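Cómo preparar un tablero de madera para jugar con bloques

Cuando en casa se juega con piezas pequeñas, el suelo acaba siendo el peor sitio: las piezas se meten debajo del sofá, los cilindros ruedan hasta el pasillo y siempre hay alguien que pisa un triángulo descalzo. Después de muchas tardes así decidimos hacernos un tablero de juego, una superficie lisa y clara que se pone encima de cualquier mesa y se guarda de pie detrás de un mueble. Es un trabajo agradecido, de una tarde tranquila más el tiempo de secado, y os lo cuento con calma por si os animáis.

Qué vais a necesitar

Un tablero de madera clara, de listones encolados, de 55 cm de fondo y del ancho que admita vuestra mesa
Lija de grano medio y lija fina
Un paño de algodón que no suelte pelusa
Aceite para madera apto para juguetes (nosotros usamos el de Brarnavau, pero sirve cualquiera que lo indique en el envase)
4 topes adhesivos de goma
Un juego de bloques de colores

Paso 1. Elegir la madera

Merece la pena ir a la tienda y mirar los tableros sin prisa. A mí me gustan los que tienen algún nudo pequeño y vetas que se noten, porque luego los niños se inventan ríos y caminos con ellas. Lo importante es que esté plano: apoyadlo en el suelo de la tienda y apretad en las esquinas, y si baila, dejadlo donde estaba. Pasad también la mano por las juntas, que no deberían engancharse con el dedo.

Paso 2. Lijar

Empezad con la lija de grano medio y seguid siempre la dirección de la veta - esto es lo que más cuesta recordar cuando una ya está cansada. Después repasad todo con la fina. Los cantos y las esquinas necesitan un poco más de cariño, hasta que queden redondeados al tacto. Al terminar, quitad el polvo con el paño apenas humedecido y esperad a que la madera esté bien seca.

Paso 3. Dar el aceite

Echad muy poca cantidad en el paño y extendedla en capas finas. Con 2 manos suele bastar, dejando entre una y otra el tiempo que marque el fabricante. Retirad siempre lo que sobre, que si no la superficie se queda pegajosa y coge todas las migas de la merienda. Y un aviso que no está de más: los paños con aceite se extienden al aire para que se sequen, nunca hechos una bola en el cubo.

Paso 4. Poner los topes y colocar las piezas

Pegad un tope de goma en cada esquina de la cara de abajo, un poco metido hacia dentro. Dad la vuelta al tablero, ponedlo en la mesa y ya podéis sacar los bloques.
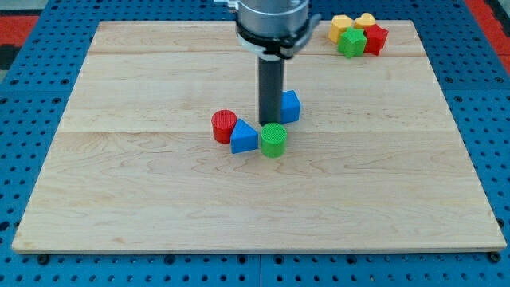
Para empezar a jugar, yo no volcaría la caja entera. Va mucho mejor poner un grupito en el centro, al alcance de la mano, y dejar otro en una esquina, como si fuera el almacén. Con los más pequeños podéis proponer cosas sencillas: juntar los que son del mismo color, buscar los que ruedan o hacer una fila con formas distintas. Si son menores de 3 años, comprobad antes que las piezas tengan un tamaño seguro y quedaos siempre cerca.

Para la limpieza, paño húmedo y secar enseguida, nada de dejarlo en remojo. El nuestro recibe una capa nueva de aceite cada junio, cuando ya se pueden abrir las ventanas de par en par, y los arañazos pequeños casi desaparecen con una pasada de lija fina antes de aplicarla.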